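Can an honorary consulate certify the founding minutes of a diaspora association?
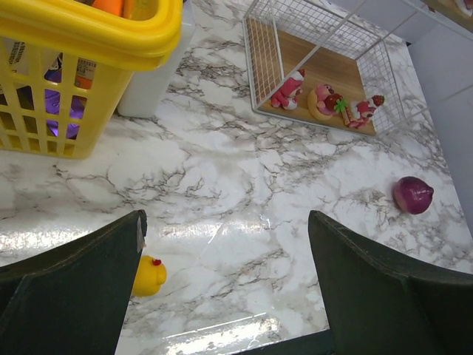 Associations Abroad Help, Consular and Registration Topics Team

Asked in: Associations and registers
Tags: honorary consul, certification, founding minutes, Flumow, foreign registration
Last edited December 20, 2025

We are a cultural association of Pukalden citizens and their descendants living in Plavurier. The association already exists under local law (entered in the local register of societies, statutes deposited, bank account open). We now want to be entered in the Pukalden register of associations abroad, so that we can be invited to the annual diaspora assembly and apply for the language class grant.

The register asks for:

- statutes, in the original language and in translation
- founding minutes, "certified by the competent consular post"
- extract from the local register, no older than the stated limit
- list of board members with citizenship status

The nearest career consulate is 140 miles away and takes appointments for certification only in the mornings. There is an honorary consulate in Plavurier itself. The honorary consul came to our founding meeting as a guest and has since stamped and signed the last page of the minutes. The stamp reads "Honorary Consulate" and has the coat of arms on it.

I uploaded the scanned minutes to Flumow in September. The file passed the automatic check and then sat in "formal review". It has now come back with status code 11 and the text "certifying authority not established". There is no other explanation. The phone line only reads out the same text.

What I would like to know:

Is the stamp of an honorary consul not a consular certification? The website of the ministry lists the honorary consulate under "our missions", with address and opening hours.

If it is not valid, do all the signatories have to go to the career consulate in person, or is one enough? One of the founding members has since moved to another country.

Does the translation have to be redone as well? It was done by Kokkinos, who put their own stamp on every page, and it was not cheap.

The deadline for the assembly list is coming up and I would prefer not to start the whole application over.

3 replies, sorted by votes

Accepted reply

Code 11 is a finding about the person who certified, and says nothing about the content of the minutes. The reviewer could not match the signature and stamp to an entry in the table of officials with certification authority. Your statutes and local extract have probably not been looked at yet, as the formal review stops at the first fault.

On honorary consuls. An honorary consul is appointed by the sending state and accepted by the receiving state, but the scope of what the person may do is set in the individual letter of appointment. For Pukalden there are in practice two kinds of letter. The short form covers representation, assistance to citizens in distress, and passing documents on to the supervising post. The long form adds a list of notarial acts, usually certification of copies and of signatures. Both kinds of honorary consul use the same stamp with the same coat of arms, and the ministry site lists them together. You can't tell from either one which letter applies.

To find out, write to the supervising career consulate (not the ministry) and ask whether the honorary consulate in Plavurier holds authority for certification of signatures on the date in question. Give the date of the stamp. Authority is checked as of that date, so an extension granted later does not repair an earlier certification.

If the reply is that the authority existed, attach the reply to the application under "supporting statements" and choose "contest finding". The reviewer updates the table and the application continues from the point where it stopped. I have seen this happen when a letter of appointment was renewed and the table still held the old expiry.

If the reply is that there was no authority, you need a new certification. Some points on that.

What gets certified. The register's wording is unfortunate. A consular post does not certify that minutes are true. It certifies either (a) that a copy matches an original, or (b) that a signature was made or acknowledged before the officer by an identified person. For founding minutes the register accepts (b) for the chair of the meeting and the keeper of the minutes. It does not need (b) for everyone who attended. The attendance list is treated as an annex and travels with the minutes. So your member who moved away matters only if that member chaired or took the minutes.

Acknowledged signatures. The minutes are already signed. They don't have to be signed again. The signatory brings the signed original and identification and declares before the officer that the signature is theirs. Check that the consulate books this as "acknowledgment of signature" and not as "signature before the officer". The second needs an unsigned document, and people have been sent home over this.

If the chair or the keeper of the minutes lives abroad. That person can acknowledge the signature at any career post of Pukalden, on the same original or on a counterpart. If a counterpart is used it must be identical to the page and carry a note that it is one of a set. Scan the set as a single file. Two files will be read as two versions of the minutes and you will get a different code.

The existing stamp. Leave it. Do not cross it out, do not cover it, and do not print a fresh copy of the last page to get rid of it. An extra stamp without authority is ignored. A replaced page is a fault, and a worse one.

The translation. It depends on the order. The translation must cover the whole document including stamps and certification clauses. The clause that the career consulate adds will be in the language of Pukalden, so it needs no translation there, but the translator's certificate normally states the number of pages and describes the document as it was on that day. If the consulate adds a sheet, the page count no longer matches. Ask Kokkinos for a supplementary certificate referring to the first one. This is normally a small job and the body of the translation stays as it is. Wait until after the appointment to order it.

The application itself. Do not withdraw it. Code 11 puts it on hold, and the filing date is kept while it is on hold. For the assembly list what counts is the filing date, provided the entry is completed before the list is closed. If you withdraw and file again you lose the September date. Use "replace document" on the one item. "Add document" leaves the old file active and the check will run on the old one first.

The local extract. Look at its date before you resubmit. It was presumably fresh when you filed, but the age limit is tested again whenever a document is replaced. Order a new one in the same week as the appointment.

Comment from the person who asked

Thank you. The supervising consulate replied: short form letter, no authority for certification. So a new appointment it is. I chaired the meeting and the keeper of the minutes also lives here, so the member abroad is not needed. The extract was in fact out of date. I would not have looked.

Comment

Can the grant application run in parallel while the entry is on hold?

Comment from the author of the accepted reply

No. The grant form asks for the entry number, which is assigned on completion. You can save a draft without it.

Second reply

We had the same with a different honorary consulate and solved it by mail. We sent the original minutes to the career consulate with a cover letter from our honorary consul and they came back certified after 7 working days. No one had to travel. Just ask your honorary consul to forward them, that is what they are there for. As far as I remember there was no fee, or it was very small.

Comment

This works for certified copies, where the officer compares a copy with the original. It does not work for signatures, which need the person present. Which did you have done?

Comment from the author of the second reply

Just checked, ours says "copy conforms to the original". It was for the statutes, not the minutes. The minutes were done when the consul came for a visiting day. So maybe ask about visiting days, they hold them in larger cities and the officer brings the stamp. You have to register in advance by email and the list fills up fast.

Comment

Visiting days are a valid route for acknowledgment of signature. The clause has to name the career post as the certifying authority even though the act took place elsewhere. Read the clause before you leave the table. If the location printed is that of the honorary consulate, with no mention of the career post, the reviewer may return code 11 again.

Third reply

An honorary consul is a consul. The ministry lists them. I would write to the ministry and complain, they can't list someone as a mission and then refuse the stamp. Also Flumow is known to be broken, half of the codes mean nothing. Try uploading it again in another browser.

Comment

Please do not upload the same file again. Each upload to an item on hold counts as a response to the finding, and a second identical response closes the application.

Comment

The listing complaint is fair as far as it goes. The page could show the scope of each appointment and does not. It will not move this application, though.

Related in this topic

Board changed between filing and entry, which list to submit
Statutes name the association in the local language only
Difference between the register of associations abroad and the consular contact list
Local register issues extracts in electronic form without a stamp

Replies to this thread are open. New replies are reviewed by the team before they appear.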